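2020-04-16 — Bench notes, torches and the small-goods bin
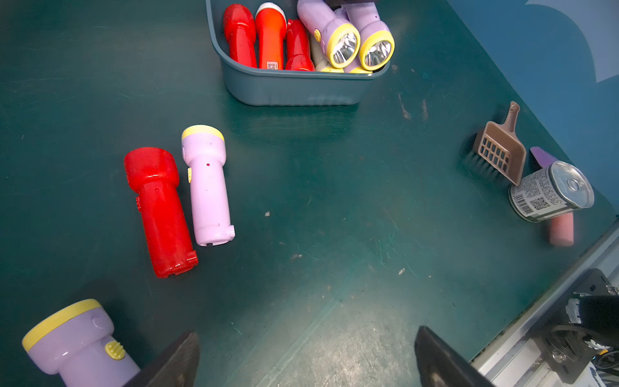
Torches on the teal bench, most of them in the grey-blue bin.

Carrying on from the last entry. Main job was to get the torches into one place and decide what stays with them. They had drifted into three different drawers and the box under the window, and each time one was wanted it took longer to find it than to use it.

Bin first. I used the grey-blue one with the rounded corners. The clear boxes from Varnent are deeper and the torches go right down inside, so you end up tipping the lot out to get at one. In the shallower bin they stand on end with the heads or tails showing and you can tell the colours apart without touching anything. They do lean. When the bin is full they hold each other up, and when a couple come out the rest slide over. I tried a strip of card as a divider and took it out again after ten minutes. It folded as soon as anything pushed on it.

Standing them up only works for the ones with a flat tail. A wide head can go down instead, but then the tail sticks up and they all look alike from above. Lens up is better for the lavender ones — the yellow bezel shows which they are and you can see whether the lens is clean.

Colours, for anyone updating the shelf list: red, orange-red with a white end cap, cream-white, lavender with yellow trim. The shelf list only has "red" and "purple". I have changed "purple" to "lavender", as there are other purple things on the same shelf and it was causing mix-ups. The orange-red one gets written down as red about half the time. The white cap is the quickest way to tell. It also has a small barcode sticker near the base, which I have left on for now. Please don't peel it until the list has been redone.

The lavender ones have their yellow switch on the side. It is easy to knock when they are packed against each other, so I went over the batteries as well. Tested each torch with cells from the charged tray, then took the cells out again before putting it away. Cells now live in the lidded tub on the shelf above, not in the torches. If you want a torch ready for use, load it and leave it on the hook by the door. Don't put it back in the bin loaded.

Results of the switch check:

Red: fine. Stiff to turn on, no flicker.
Orange-red: fine. Cap needed a second go to seat square.
Cream-white: dim on the first pair of cells, normal on the second. First pair binned.
Lavender: one flickers if you press the side of the switch. The rest behave.

The flickering one has a dab of masking tape inside the battery cover so it can be found again. I would like to open it up but the head ring would not shift by hand and I did not want to mark it with pliers. Leave it for a day when the strap wrench is back from the Heo room.

Lens cleaning. Dry cloth first, then the cloth with a bit of water. The glass cleaner left a bloom on the plastic lens I tried it on, which came off with plain water and some patience. Have written WATER ONLY on the lid of the cell tub.

Other things on the bench. The brown slotted scoop and the dark-bristled brush are at the right-hand side for the time being, and so is the pull-tab tin. None of these belong with the torches. The scoop should go with the kitchen things and the brush with the cleaning things, but the kitchen crate is full and I ran out of time to sort it. The tin goes with the other tins, label facing out so the code can be read without picking it up. I started moving the tins by size and gave up — by label is easier, everyone looks for the label.

Bench surface. The teal top is scuffed all over and has a few fine scratches. It picks up specks too. I wouldn't bother resurfacing it, as the scratches don't catch anything and the small stuff lies flat on it. The bright patch low in the middle is more of a nuisance when you are looking at shiny things. The glossy red torch is the worst for it. Could try the Felico blind half down in the afternoons and see if that helps.

Rolling. Torches laid on their sides wander if the bench gets knocked, though the ones with a side switch tend to stop on it. Lay them slanting with the wide head away from you and they mostly stay where they are. Two side by side is all right. A third gets nudged every time you reach across.

Stock sheet. The total for the store came out at 2,712 items before today and I have not altered it. Nothing was added and nothing thrown out apart from the two dud cells, which are counted on the consumables page. The Ganmont order should have 10 more pairs of cells in it. Almost 6 pairs' worth of space is left in the tub, so some will have to go in the drawer.

To do next:
— sort the kitchen crate, then move the scoop
— brush back to the cleaning shelf
— strap wrench, then open the flickering lavender torch
— new label for the bin (TORCHES, NO CELLS), the old one says ADAPTORS
— ask for a second bin the same size, same colour if they have it
— wipe the bench down before anything else goes on it

Bin goes on the middle shelf at the left end, next to the tape.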